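Dronar open day, Sat 16 October

Got there late, trains. Queue for the app store talk already out the door – 50 seats, nearly 600 people wanting one. Stood at the back. Karim Issa did the demo of Palia, their new music and film locker, and it synced to my phone in 20 seconds on teh venue wifi. Pricing still not fixed.

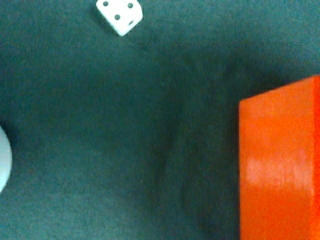

Die and orange block on the green felt.

Upstairs was quieter. Nadine Geagea showed me the developer console, much cleaner than the April one. No word on tablets, I did ask. Coffee ran out by three so I left befor the Q&A.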